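Open Day at the Whitlock Building: Robots in the Kitchen

By Ingrid Rosenthal
January
5 min read

I have been trying to get into the Whitlock building for years. It's the long brick one by the rail yard, and for most of my life it made window frames. Now the ground floor belongs to a robotics lab called Trurkudell, and once a year they prop open the loading doors, put a coffee urn on a folding table and let anybody walk in. I went with a notebook, my nephew and very low expectations about parking. We stayed all afternoon!

The first thing to say is how ordinary most of it looks. I'd pictured a big white hall with machines behind glass. What you get is a corridor of rooms set up like pieces of somebody's home, each with an arm or two and a couple of tired, friendly people at a desk covered in snacks. There's a laundry corner, a workshop bench, and a kitchen with real countertops. The kitchen had the biggest crowd by far, and we ended up there three separate times.

The job on the kitchen schedule was picking things up and putting them away. That sounds like nothing. I load a dishwasher while talking on the phone and couldn't tell you afterward which hand I used for the forks. But stand next to a robot doing the same sort of thing and you start holding your breath. It comes down over an object, slows, makes some tiny correction, and the whole room goes quiet. A little girl in front of us whispered "get it, get it, get it" the entire time, and I think she spoke for all of us.

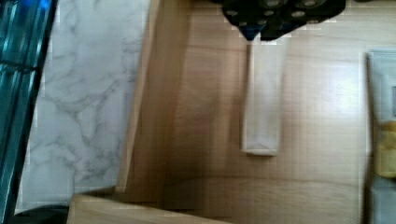

Small, light things are the hard ones, according to the woman running the afternoon session. A full soup can sits still and forgives you. A slim little carton tips if you brush it on the way down, and it crushes if you squeeze like you mean it. She had us try picking things up with two fingers held stiff as chopsticks, eyes half closed, and I knocked over everything I was given. My nephew did better and has mentioned it several times.

She also explained the practice log. Every attempt gets written down, good or bad, and the bad ones are kept just as carefully. The kitchen group had 1502 attempts in the log when the doors opened that morning, and the plan is to reach 4000 by summer. I asked if that got boring. She said the first hundred are boring, and then you start to recognize the mistakes like neighbors. There is a way of going wrong they call "the curtsy," where the arm dips, thinks better of it and comes back up with nothing. We saw two curtsies. Both got applause.

What I liked was how frank everybody was about the misses. When something didn't work, the person at the desk just said so, typed a line and set it up again. A man near me kept asking when he could buy one for his mother, and the answer he got was a very kind "not for a while." They let up to 12 people into the kitchen at a time, so there was a line in the hall, and the line was half the fun. I met a retired machinist who used to work upstairs in the window frame days and could tell you where each saw had stood (he was delighted by the wiring, less so by the new ceiling).

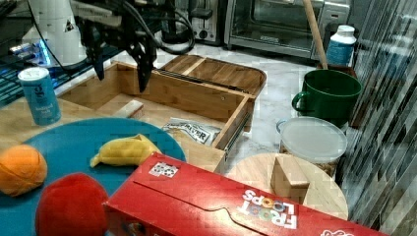

Choosing the objects is a job in itself, and I could have listened to that part for another hour. The lab keeps 119 items on its kitchen shelf list, and they're swapped around between sessions so that the arm doesn't get too used to any one arrangement. Some are plain groceries and some are soft stand-ins. My nephew was thrilled to find a plush banana on a big teal plate, and even more thrilled by the long red Froot Loops box lying on its side at the front of the counter, which he took as proof that scientists eat properly. The wooden box with the dividers got the grown-ups talking. Lids and compartments mean edges, and an edge is one more thing to bump into when you're reaching for something small inside. I have a sewing box built along the same lines and I've lost whole spools down the side of it, so the arm has my sympathy.

A few notes for anyone thinking of going next time.

The Zevo room is at the far end, past the restrooms, and it's easy to miss. Zevo is the lab's name for its rolling cart project, and the cart will follow you down the hall at a polite distance if you wear the orange sash. Go early. By three o'clock the sash line was longer than the kitchen line.

Bring questions, even the ones you think are silly. I asked whether the arm knows what a banana is, and got a ten-minute answer with drawings on the back of a parking map. The short version is that it depends what you mean by "knows," and that the person answering had clearly argued about this over lunch. I've kept the map.

Wear flat shoes. The floor is the old factory floor and it dips in places.

The Drirnley bus stops right outside and runs until early evening. We drove, circled the block for ages and finally parked by the feed store, which meant a walk back in the cold with a nephew doing an impression of a robot arm the whole way. It was a good impression. He'd got the pause right, that little hover before the fingers close – I hadn't realized how closely he was watching.

Somebody at the exit was collecting suggestions for next year's tasks on index cards. The ones pinned up when we left included "fold a fitted sheet" (good luck to them), "open the pickle jar," and "pet my dog, gently." I put down matching lids to plastic containers. If they crack that one I'll be first through the loading doors, and I'll bring my own containers.

Thank you to everyone at Trurkudell who stood on that concrete all day answering the same questions and still sounded pleased to hear them. The coffee was terrible and I had three cups.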